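The Cost of Getting There: Travel and the Price of Kidney Care

By Noemí Cisneros
March

For people on dialysis, the largest unplanned expense is often the road.

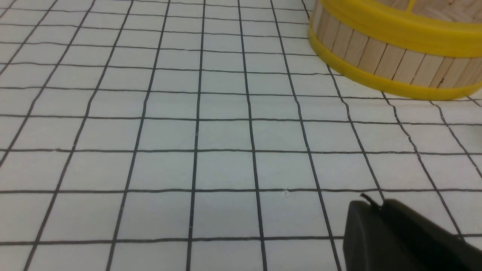
Three trips a week

Gordon Pelletier leaves his house in Hondley at 5:15 in the morning. The dialysis unit at Delthorpe opens its doors at 6:30, and a patient who misses the first shift may wait until early afternoon for another chair. He has made the trip three times a week for four years, first in his own car and later, when his eyesight began to fail, in a neighbor's.

Mr. Pelletier, a retired surveyor, is insured. His treatment is covered, as are most of his medicines. The fuel, the parking, and the money he gives his neighbor are his own to pay. Last year he kept every receipt in a shoebox at the request of his daughter, and the total came to $3,653.

"I had put aside money for the roof," he said. "The roof is still waiting."

His experience is reflected in a report released this month by the Singhal Foundation, which supports families living with chronic kidney disease. The foundation surveyed 1,264 adults receiving dialysis at outpatient units and asked them to record what they spent over one year on travel, parking, meals away from home, and unpaid time taken by relatives who accompanied them. Households outside the larger cities reported a median cost of $2,398. For those living within ten miles of a unit, the figure was $1,535.

A bill that arrives in small amounts

Remedios Carretero, who directed the survey, said that the expense tends to escape notice in conversations between patients and clinics. Hospital charges appear on a statement. Travel is paid in cash and small card purchases, and few families add it up until savings have already been spent.

The report found that nearly a third of respondents had shortened or skipped at least one session during the year for reasons connected with transportation. Physicians regard this as a serious matter. A missed session allows fluid and potassium to build up in the body, and the strain falls first on the heart.

"We speak to patients at length about diet and fluid limits," said Hatem Hegazy, a nephrologist at the Delthorpe unit. "We have been slower to ask how they came to us that morning and how they intend to get home."

Dr. Hegazy's unit began asking that question at intake last fall. The nursing staff now records each patient's usual means of travel, along with a second name to call if the first falls through. When a patient is late, the charge nurse telephones within fifteen minutes. The unit has also moved several patients who share a route onto the same shift, an arrangement that took two months to settle because of work schedules and, in one case, the care of a grandchild.

Families carry the schedule

The burden does not rest on patients alone. Citlali Figueroa drives her mother to the same unit from a farm north of Hondley. She gave up a full-time position at a feed supplier and now keeps the company's accounts from home, at a lower wage and without the health plan she once had. While her mother is treated, she works in the parking lot with a laptop on the passenger seat.

Ms. Figueroa said that the winter months are the most difficult. The county road is plowed after the school routes, and on two mornings in January she turned back. Her mother was given a later chair on both occasions, and they returned home after dark.

"My mother apologizes to me every week," she said. "I have asked her to stop."

Some patients are able to receive dialysis at home, either through the abdomen overnight or by means of a machine set up in a spare room. The report encourages clinics to raise this possibility earlier. It also notes that home treatment requires training, storage space, a dependable water supply, and in many cases a second person in the house. Mr. Pelletier, who lives alone, was assessed and advised to remain at the unit.

Recommendations

The foundation is asking insurers to treat travel to dialysis as a part of care, with mileage repaid monthly. It further recommends that each unit name a member of staff to assist with applications for existing transportation benefits, which many respondents did not know they could request.

A van service operated by Vurnen, a regional transit cooperative, is to begin serving Delthorpe in the summer. It will run two morning routes and one in the afternoon, and riders will pay a flat fare. The Hondley stop is planned for the library, a short walk from Mr. Pelletier's house. He has put his name on the list for the early route and is waiting to hear whether he has a seat.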